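# Metal sorting bins – frequent questions

Answers for people who use our grey bins to keep blocks and other small parts.

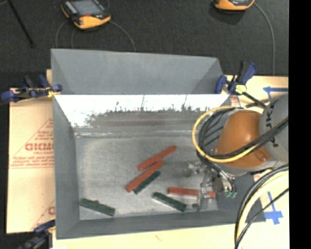
## Are scratches on the bottom a problem?

No. Bare metal gets scuffs and streaks when hard pieces slide on it, and the bin stays good for use. Please run a dry cloth along the seam and the walls. If you feel a sharp point, stop using this bin and write to Monique Leblanc at our Preltcombe shop.

## Can I keep red and green blocks together?

Yes, many customers do so. Red and dark green are easy to tell apart, also when the blocks lie in all directions. If you have more than two colors, we advise a second bin.

## Why do you recommend cardboard under the bin?

The metal edge can pull threads from a carpet. A flat piece of cardboard is enough – change it when it becomes soft.

## Why are the sides sloping?

Small pieces come down to the floor of the bin and are easier to pick up by hand.

## How do I clean it?

Take the blocks out first. Use warm water with a little dish soap, then dry it well the same day. Do not use steel wool.

## Can I order only one bin?

Yes. For 5 bins or more, please ask Tavion Sorensen for the price with delivery. Orders to Flollholm leave our shop in the morning.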